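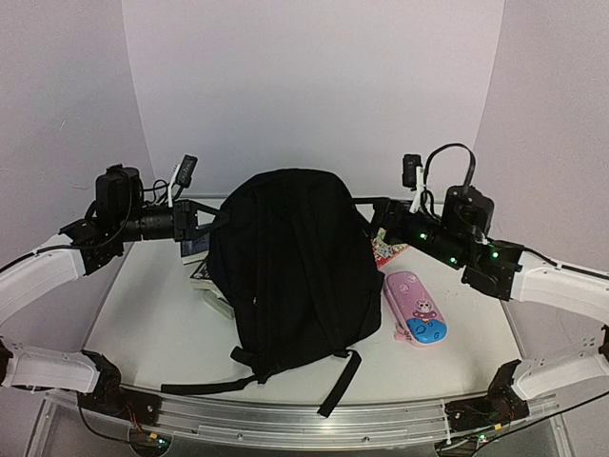
Farnuvholm, 07/04/2024

Anyone who has got a child out of the door on a school morning will know that packing the bag is a proper job, and it was one of the first things readers mentioned when we asked which chores you would most happily hand over to a machine. We had 63 replies (thank you, they were a joy to read!) and 20 of them brought up school bags in one way or another, which put it well ahead of ironing.

So we have been looking at how the two-armed set-up at Givix gets on with a black backpack, a couple of books and a pink pencil case with a white cartoon cat on it. It sounds like nothing much. But a backpack is a floppy, leaning sort of thing, with straps that trail all over the table, and you and I hold it up with one hand and rummage with the other without giving it a moment's thought. For a pair of arms, just keeping the bag standing is a fair bit of work, and then there is the zip to find, and the opening to hold wide enough for a book to go in without folding its corners back.

Are they ready for your kitchen table, then? Not yet, I'd say. The Prenlow trial gave the arms two minutes for each bag, and most parents I know would have done it in a good deal less, with toast in the other hand. Stiff boxes on a packing bench are a kinder test, and that is where I would expect to see this sort of machine earning its keep first - cloth and straps will take longer.

We shall be going back in August, when the plan is to try lunch boxes and a PE kit as well. If your family has a bag that defeats everybody, do write in and tell us what goes in it.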